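Door and doorway rules, sim side. Notebook, April, picked up again at 4 p.m.

Went back through the rule sheet we wrote for door work before the Stareck runs start. It was put together in a hurry and half the lines say what we meant and the other half say what we had time to type. Rewriting it in here first, then it goes into the shared copy.

Rule 1 stays. No arm motion within reach of a door until the door's state is written to the log: open, shut, or unknown. Unknown counts as shut. The planner in the Bravo branch was treating unknown as open and we found 18 episodes where it set off with no state logged at all. Those are marked and out of the set.

Rule 2 was "keep the base still while touching a door." Too strict. You can't swing a wide door through its full arc with the base parked. New wording: base speed limited to the door-contact value in the config while either gripper is in contact, and base rotation locked unless the operator releases it. The release gets logged with a time stamp like any other command.

Rule 3, force limit. It was given per joint, and it should be given at the gripper. Enetti's checklist does it that way and it's easier to review. I set 22 N at the fingertip for the sim runs. The hardware number is a separate line and stays blank until we have measured it. Please do not copy the sim value over just to fill the box. 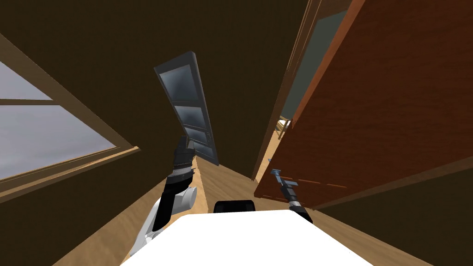
Contact with the edge of a door needs its own rule, and up to now we had it lumped in with handles. A handle is a known shape in a known place. An edge can be gripped, pushed, or simply bumped, and the log can't tell these apart unless the operator says which was intended. With the right gripper up close to the lower edge of the open wooden door, I could not tell from the view alone whether it was about to take hold or was only passing by. So: intent is entered before the approach, from a fixed list (grip, push, clear). If the intent is "clear," any contact at all ends the episode as a fault, even if the door doesn't move.

Second part of the same rule – the other arm. While one gripper works at a door, the other one holds a pose that has been checked against the walls of that hallway, and a general home pose won't do. Home was checked in the big open room and we have been carrying it into narrow places ever since.

Ran the old logs through the new checks over lunch. 2573 episodes total. Haven't sorted the flags yet. A lot of them look like missing intent entries, which is expected, as the field didn't exist. Old episodes get "not recorded" in that field. Do not go back and guess.

Naming: Flustard scenes keep their own door labels. I tried mapping them to ours and lost an hour to it. Leave them, and put the mapping in a side file.

Still open:
Who signs off when an operator releases the rotation lock. Right now the operator signs for himself.
Whether glass panes need a lower force limit than solid panels. Leaning yes.
Fault codes for rule 1 and the edge rule overlap. Split them before the next export.

Shared copy gets updated once the fault codes are split. Until then use the old sheet plus this page.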